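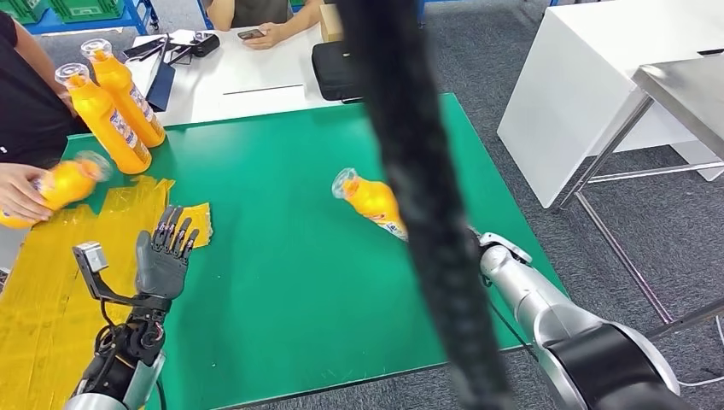
Yellow bottles on a green table.

I have been a member of the Brular rewards program for long enough to have 3,221 points, and on Wednesday I finally sat down to work out what they were worth. The app wouldn't tell me. It would tell me that I was a Gold member, that Gold members get early access to something called Member Mornings, and that I was "so close" to my next reward. It would not give me a dollar figure.

So I went to the counter and asked. The points come in blocks, the blocks turn into a voucher, and the voucher can't be used on anything already marked down. Since almost everything I buy there is marked down, I have been saving up for a discount on things I don't buy.

I know people who swear by these programs and I'm not calling them fools. If you fly every second week for work, fine. But for groceries and household stuff I've never seen the sums come out the way the poster says. The poster says 20 per cent back. Back on what? Selected lines, at selected stores, when you scan before you pay and your account is "active", a word I had to look up in their terms and still couldn't define for you.

What bothers me more is the two prices. You'll have noticed this creeping in. There's the member price in big friendly numbers and then the other price in small grey ones, and the member price is what the thing cost last year. I keep my receipts (yes, in a shoebox, laugh all you like) and I went back through June. The dish soap I get was the same price before there was a member price at all. I can't prove that's how it works across the whole store and I'm not going to pretend one shoebox is a study. Still, I'd like somebody from Brular to explain the dish soap.

Then there's buying in bulk to reach the bonus. Spend $84 in one shop, get double points. I normally spend a fair bit less than that, so I wandered up and down the aisles looking for something that would keep, and came home with more cleaner and more shampoo than two people can get through by Christmas. We don't have the cupboard for it. It's stacked in the hall behind the vacuum.

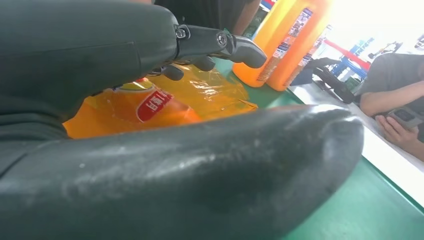 I did try the other lot. Tandik has a card you load up with money beforehand, which should have been my first warning, and they email you every day until you unsubscribe and then every week after that. Lundeo doesn't have points but does have a spinning wheel. I am a grown adult and I spun it in the car park and won free delivery on an order I hadn't made.

The only place near us without a program is Strand, the little one beside the chemist. It's dearer on milk and cheaper on vegetables, the lights buzz, and at the till they ask if you want a bag. I did a full shop there last week and paid a bit more than I would have at Brular. I also came home with only what was on the list.

I haven't deleted the app yet. I want my voucher first, if I can find something full price to spend it on. If anyone has managed to use theirs on coffee, leave a comment, and tell me which store.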